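Wukia Household Word List
README, release 2
Last changed: 19/12/2007

Contents

The list holds more than 3000 entries for everyday household words as spoken in two towns, Minitlow and Skirkska. Each entry pairs an English headword with the local form or forms. Verbs are included only where they name a household task (wash, dry, stack, fold, sweep). Place names and names of dishes are left out.

Files

words.txt main table, tab separated, one entry per line
sources.txt codes for the recording sessions
changes.txt differences from release 1

All files are plain text in UTF-8 with Unix line endings. There is no header line in words.txt. The seven columns, in order, are: entry number, headword, part of speech, local form, town code (M or S), session code, remarks. An empty column holds a single hyphen.

Topic groups

Entry numbers are assigned in blocks by topic. Furnishings and wall coverings come first, then kitchen, laundry, yard and tools. Color words are filed under furnishings, since most were collected there. Skirkska speakers use one word for navy and black in cloth but keep them apart in paint. The remarks column marks these cases with "cloth". 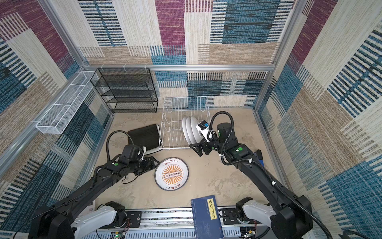

Furnishings group: patchwork, stripe, maroon, teal, cream.

Spelling

Local forms follow the Magnusson spelling, with two changes. Long vowels are doubled, and the glottal stop is written with an apostrophe. Stress is not marked. Forms that a speaker corrected during the session are given in the corrected form only.

Known problems

In release 1, 300 entries had the town codes switched. These are fixed. Plurals are still uneven in the kitchen group: "plate" has a plural for both towns, "rack" for Minitlow only. Compounds are split in some sessions and joined in others. Search on both.

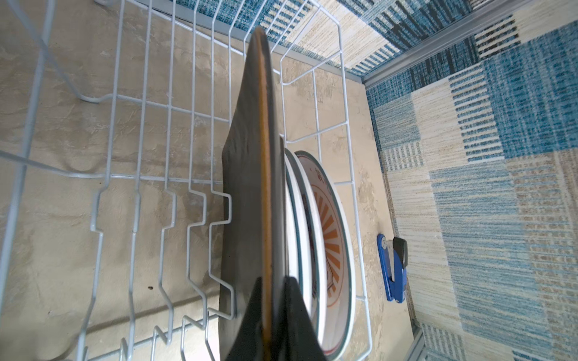 A comment received on release 1 objects that the Minitlow form under "rack" means any open frame, including one for hay, and that older speakers say "plate ladder" for the kitchen kind. The second form has been added with the remark "older". The first is unchanged until the yard group is checked.

Use

Free for teaching and research. Please cite the release number, and keep entry numbers when copying parts of the table. Numbers from deleted entries are not used again.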